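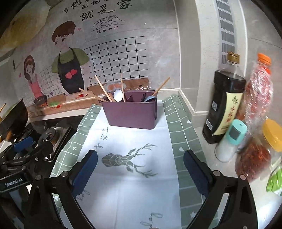 Speaker Notes: Shared Kitchens in Public Housing for Older Residents
Rukgate Housing Association, autumn meeting of member organizations
Allotted time: 22 minutes, followed by questions

Slide 1. Welcome

Good morning, and thank you to the Drurska office for hosting this session. I am speaking on behalf of the resident services department. The purpose of the talk is to report on how the shared kitchens at our Womovton and Farías buildings are managed, and to set out the policy that the department will bring to the board in November.

Printed copies of the house agreement are on the table by the door. Please take one before you leave.

Slide 2. Background

Both buildings were designed with a small kitchenette in each apartment and one full kitchen per floor. The original plans treated the floor kitchen as a service space. It had a lock, a sign-out sheet, and no seating. Residents were expected to reserve it in advance and to leave it clear.

Use was low for many years. Staff reports from that period describe the kitchens as clean and in good repair. They say very little about who cooked there.

(Pause. Ask who in the room manages a building with a shared kitchen.)

Slide 3. What residents asked for

The department held listening sessions in both buildings. The requests were modest. Residents wanted the door left unlocked during the day. They wanted a table large enough to eat at. They wanted to keep some of their own things in the room, including table linens and serving pieces, and to have those things respected.

The last request led to the longest discussion. Our insurance guidance at the time discouraged personal property in common areas. Legal review found that a short signed agreement was sufficient, and that agreement is the document you have in front of you.

Slide 4. The table
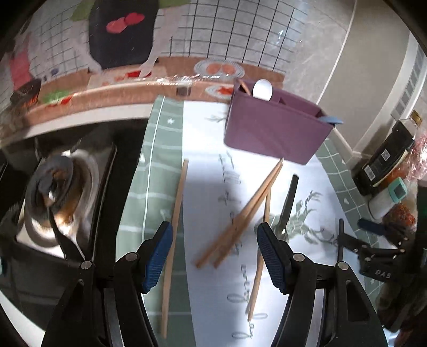 Chopsticks on a printed table runner.

The department no longer issues standard tableware to the floor kitchens. Each floor receives a yearly allowance and decides for itself what to buy. Receipts go to the building office. Items bought with the allowance belong to the floor and stay there when a resident moves out.

Managers have asked whether this results in mismatched rooms. It does, and the department has no objection. Our inspection form covers safety and sanitation only.

Slide 5. Hours and access

Kitchens open at 7 a.m. and close at 9 p.m. Groups of up to 12 may use the room without notice. Larger gatherings require a form, submitted 4 days ahead, so that cleaning can be scheduled. Family members and guests are welcome when accompanied by a resident.

(If time is short, skip to Slide 7.)

Slide 6. Disputes

Most complaints concern odors, noise after the evening meal, and food left in the refrigerator. Floor meetings handle these in the first instance. The building office becomes involved only if the same matter is raised twice. Please note that staff may not discard labeled food without written notice to the resident.

At Womovton, 16 complaints were recorded in the first year. The majority concerned the refrigerator, and a second unit has been approved.

Slide 7. Recommendations to the board

First, that unlocked daytime access become the standard for all floor kitchens. Second, that the house agreement be adopted in its present form, with translated versions available at every front desk. Third, that the tableware allowance continue as a separate budget line and be reviewed once a year. Fourth, that future renovations include seating in the floor kitchen from the start.

Slide 8. Questions

Contact details for resident services are on the back of the handout. Questions about insurance should be sent in writing, as the answer depends on the building. The Farías floor plans can be requested from the same address.

(Remind attendees that the next session begins in the same room.)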